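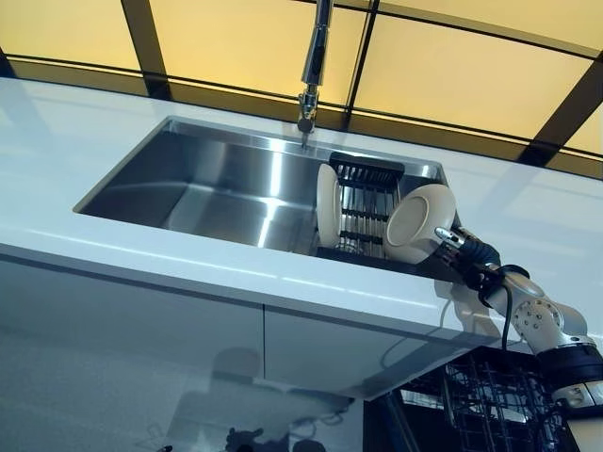
How to find and remove old printer drivers in Windows 10

Windows 10 keeps a copy of every third-party driver package it has installed. The copies are stored in a folder called the driver store and stay there after the device is unplugged or the printer is deleted from Settings. On a computer that has been through several printers, this can lead to duplicate queues, failed updates and print jobs that stop with a driver error.

The steps below were tested on version 1909. You need an account with administrator rights.

Before you start

Create a restore point. Press Windows + R, type sysdm.cpl, press Enter, open the System Protection tab and click Create. If the button is grayed out, select the system drive, click Configure and turn protection on.

Download the current driver for any printer you plan to keep. Store it on a local drive, not on a network share.

Step 1: Remove the printer

Open Settings > Devices > Printers & scanners. Select the printer and click Remove device. If the entry comes back after a restart, a job is still held in the queue. See Step 2.

Step 2: Clear the print queue

Open Command Prompt as administrator and run:

net stop spooler
del /Q %systemroot%\System32\spool\PRINTERS\*.*
net start spooler

All waiting jobs on the computer are deleted, including jobs for other printers.

Step 3: Remove the driver package

Press Windows + R and run printui /s /t2. The Print Server Properties window opens on the Drivers tab. Select the driver, click Remove, choose Remove driver and driver package, and click OK.

If you get the message that the driver is in use, restart the spooler as in Step 2 and try again right away.

Step 4: Check the driver store

In the same Command Prompt window, run:

pnputil /enum-drivers > C:\Temp\drivers.txt

The folder C:\Temp must already exist. Open the file in Notepad and search for the name of the printer maker. Each package has a published name such as oem82.inf. Write down the published name of each package you want to remove and check the class name, which should be Printers. Then run:

pnputil /delete-driver oem82.inf /uninstall

Replace oem82.inf with the name from your own list. The numbers differ between computers. Do not add /force unless the command fails and you are sure that no device uses the package. 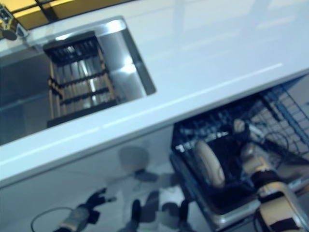

Sink with drying rack, Nastville

Step 5: Restart and reinstall

Restart the computer. Install the driver you downloaded earlier, then add the printer from Settings > Devices > Printers & scanners > Add a printer or scanner.

Known problems

Access is denied: the Command Prompt window was not opened as administrator.

Driver returns after restart: Windows Update has installed it again. Open Control Panel > System > Advanced system settings > Hardware > Device Installation Settings and select No. This setting applies to all devices.

Last updated: 16/12/2019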